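TEXTILES 1 – week 6 notes – knit fabrics and how they're sewn

Quiz on fibers moved to the end of March. Same material, nothing added.

1. Knit vs woven

Woven = two sets of yarns crossing at right angles. Knit = one yarn looped through itself, row after row. Loops can open and close, so the fabric stretches even if the yarn doesn't. Woven stretches mostly on the bias (45 degrees), unless there's elastane in it.

Wales = columns of loops, run up and down. Courses = rows, run across. People mix these up every year. Write it on your hand.

2. Jersey

Single jersey – one needle bed, smooth V's on the face, bumps on the back. Curls at cut edges, toward the back at the sides and toward the face at top and bottom. Bring a scrap and try it, don't just memorize.
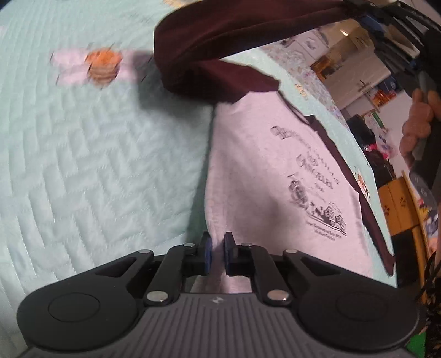
Heather is a color effect, not a knit structure. Fibers are dyed different colors and blended before spinning, so the yarn itself is mixed. Gray heather is the one everybody knows. Pieces in one garment can be different colors, e.g. the shirt with the heathered gray body and dark maroon raglan sleeves, and then seam choice matters more becuase every wobble shows at the color change. Printed heathers exist too, cheaper, check the back of the fabric.

3. Sleeve types

Set-in – seam goes around the armhole. Sleeve cap has to be eased in.
Raglan – seam runs diagonal from neckline to underarm. No shoulder seam in the basic version. Easier to sew, more room to move, less sharp at the shoulder.
Dolman – sleeve cut in one with the body. Eats fabric.

Drafting a raglan: start from the set-in block, take the shoulder piece off the body, add it to the sleeve. Notch BOTH sides before you cut them apart. Front and back are not the same curve. 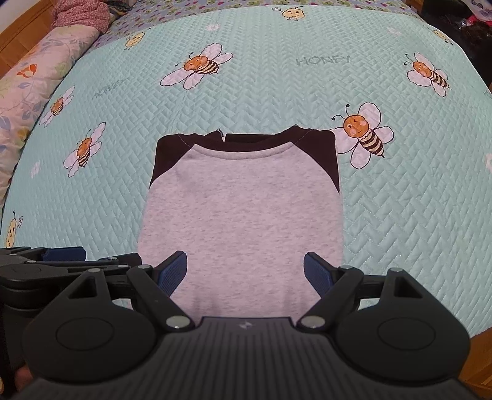

Front neck is lower than back neck, always, so the front raglan line comes out different. Mark front with one notch, back with two. If you loose track, lay the pieces on the block and start over, faster than guessing.

4. Neckbands

Cut shorter than the opening and stretch to fit. How much shorter depends on recovery, so test a strip first. Rib needs less length than jersey. Quarter both band and opening, match the pins, then sew. Wavy neckline = band too long or the fabric got pulled at the machine.

5. For lab

Ballpoint needle. Narrow zigzag or overlock. Sample seam on scrap before touching the real piece – stretch it hard, see if the thread pops. Staple sample to your sheet.

Reading: Durnero packet, section on weft knits. Skip warp knits for now, that's week 7.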